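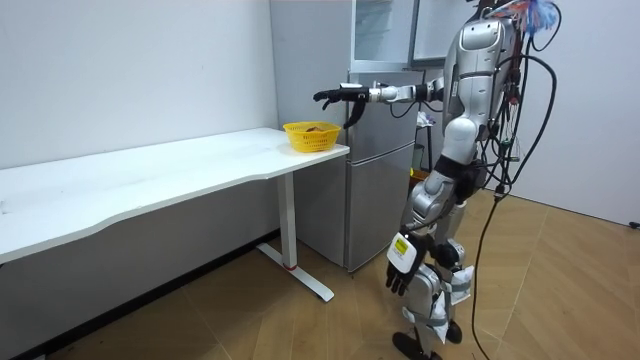

Looking after ski things at home, when the season is over

by Conceição Peixoto

Last updated: 18 August 2018

We live in a flat in Arkthorpe and we go to Kuvau every March, so for most of the year our ski things must sleep in a cupboard. In the first years I put everything away the same evening we arrived home and I paid for it later with rusty edges and a smell in the boots which I prefer not to describe. These are the things I do now.

Skis and poles

Take the skis out of the bag on the first evening, even if you are very tired. A closed bag keeps the melted snow inside, and the edges can show rust by next morning. Wipe them with an old cotton cloth and stand them in a room which is not too warm, with the bases away from the radiator.

When they are dry, rub the rust spots with a small rubbing block, always in the direction from tip to tail. Press lightly. You want to remove the orange colour and leave the steel alone.

For the summer I put a thick coat of wax on the base and I do not scrape it. It stays there until winter and protects the base from drying. I use the Zonar universal wax, a block of 96 grams, which is enough for 4 pairs if you drip it and do not paint with it. An old clothes iron will do the work, but after this it can never go back to shirts — mark it with tape, because in our house it did go back once. If the wax smokes, the iron is too hot. Keep it moving and never let it rest in one place. Open the window also.

Cover the floor with newspaper before you begin. If wax falls on a carpet, leave it to become hard, break off what you can, then put brown paper on the rest and pass a warm iron over the paper.

With poles, pull the two parts fully apart if they are the adjustable type and let them dry separately. Do not put oil inside. I did this with my husband's poles and they would not lock again until I had washed them with dish soap.

Boots

Take out the liners. It is difficult the first time, and easier if the boots are at room temperature, when the plastic is softer. Pull from the heel, with the laces open. Remove the insoles too, and keep left and right together.

Dry liners need two days, sometimes three. Newspaper inside helps, but change it after some 6 hours or it only holds the water in place. A hairdryer on the cold setting is good for the toes. Please do not put liners on the radiator, they lose their form.

For smell, put one spoon of baking soda in a thin sock, make a knot, and leave one sock in each liner for a week. Before storing, put the liners back and close the buckles loosely. A boot left open all summer is very hard to close in winter.

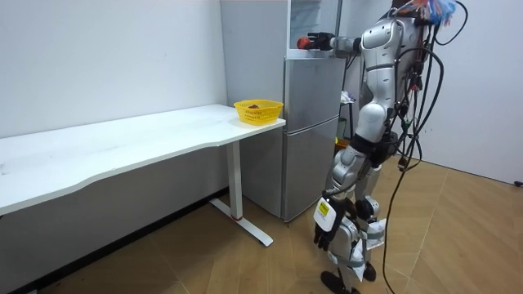 By the refrigerator

Jackets and trousers

Read the label first. Close all the zips, empty the pockets (lip balm in the machine is a small disaster) and clean out the soap drawer, where old softener likes to hide. Softener blocks the fabric and water will not run off it any more. Use liquid soap for outdoor clothes, half of the quantity you would use for bed sheets, and choose the extra rinse. I keep the spin at 1,000 or lower.

If the label permits, a short time in the tumble dryer on low heat wakes up the water protection. To see if it is still good, sprinkle some water on the shoulder. If it makes drops, you do not need a spray this year. If the place becomes dark, spray while the jacket is still damp from the wash and wipe the extra with a cloth.

Gloves

Leather palms do not like the machine. Clean them with a damp cloth, let them dry slowly with the fingers up, and work in a very little leather balm. I put each glove on a clean empty bottle, the type with a narrow neck. Wash thin inner gloves with your socks.

Goggles

Never rub the inside of the lens. The coating against fog is very soft when it is damp and it comes off with the finger. Shake the water out, leave them open on a towel for one night, and store them in their cloth bag, with nothing heavy on top.

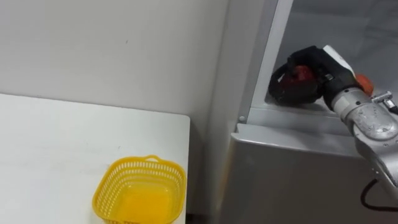 Can I store skis on a balcony if they are in a good bag?
It is better to keep them indoors. The bag stops the rain, but the air inside becomes hot by day and damp by night, and both are bad for the edges and the glue. Under the bed is a good place, or behind a wardrobe, if the wall is dry.

Helmets

Most have a lining which you can take out and wash by hand in lukewarm water. Clean the shell with soap and a soft cloth only — no spirit, no window cleaner. If a helmet had a strong hit, replace it, also when you see no crack.

Before the next trip

Do the unpacking two weeks early. Then there is time to buy a strap or take the skis to be sharpened. Mrs Aguiar from the second floor always does this the evening before, and she rings at our door for wax.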